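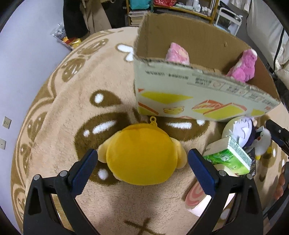

会社概要

プルチュリン(Pluturine)は、ぬいぐるみの整理と保管を請け負う小さな会社です。世の中には書庫の専門家もワイン蔵の専門家もいるのに、床に転がったペンギンの面倒を見る専門家はなかなか見つかりません。それで始めました。崇高な理念を期待して来られた方には申し訳ありませんが、きっかけは代表のチョ・ミギョン(Mi-kyung Cho)が自宅で足の踏み場を失ったことです。

お客様のお宅に伺うと、たいてい同じことを言われます。「そんなに多くないんです」。そうおっしゃる方の最高記録は119体でした。ご本人はいまも多くないという立場を崩しておられません。

作業はまず、床やラグの上に全員を出すところから始まります。丸いもの、ロールケーキの形をしたもの、うつ伏せのまま何も語らないもの。次に段ボール箱を開けます。専用の収納ケースも各種試しましたが、ケーキの絵が刷られたお菓子の空き箱あたりが、結局いちばん機嫌よく収まってくれます。箱は買わずに、お手元にあるものをお使いください。弊社の売上には一切貢献しませんが。

詰め方には社内でも派閥があります。現場主任のイブサ・メコネン(Ibsa Mekonnen)は「顔は上向き」派で、閉じたふたの裏を見つめて過ごすほうがまだましだろうという考えです。保管担当のヤナ・シュミーダー(Jana Schmieder)は横向き派で、隙間にノートや薄い本を差し込むのを得意としています。両者の議論は4年続いており、決着の見込みはありません。
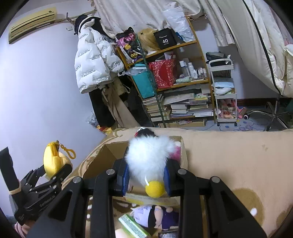
毛足の長い子は最後に、いちばん上に入れます。下に敷くと、春に出したとき別の生き物になっているからです。一度、白い長毛の子を底に入れてしまい、ブラシをかけるのに午後いっぱいかかりました。この件は社内で「12月の件」と呼ばれ、新人研修で必ず話されます。

キーホルダー型の小さな子は別料金をいただきません。数えはじめるときりがないので。

保管をご希望の場合は、キロフ(Kilov)の倉庫でお預かりします。1箱につき月3000円、箱の大きさは大人が一人で抱えられるまで。それ以上は、抱える側の腰の都合でお断りしています。面会は予約制です。冗談のつもりで書いた一文でしたが、予約が入るようになったので椅子を5脚買いました。

なお、「処分したほうがいいでしょうか」というご質問にはお答えしておりません。うちの社員に聞いても、全員が目をそらします。

お問い合わせは午前10時から、電話またはメールでどうぞ。お見積もりの際は、体数を少なめに申告されても構いません。こちらで足しておきます。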